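The Quiet Street Promise

Clevirow sells itself as the town where neighbors still drop by. I've lived here seven years, and my doorbell rings mostly for parcels. Last April the Gavent company mailed 86 households on our side a "Know Your Street" kit: name stickers, a fridge chart, and a card telling us to knock on 40 doors by summer.

I knocked on three. One man thought I was selling windows. Another took the sticker and shut the door – politely, I'll give him that. Gavent's newsletter later claimed 2945 "new friendships" across town. I'd like to know who filled in that form, and whether mine were on it.

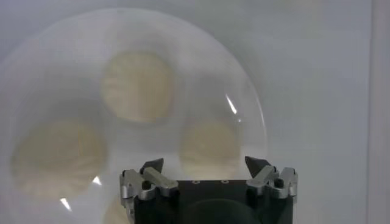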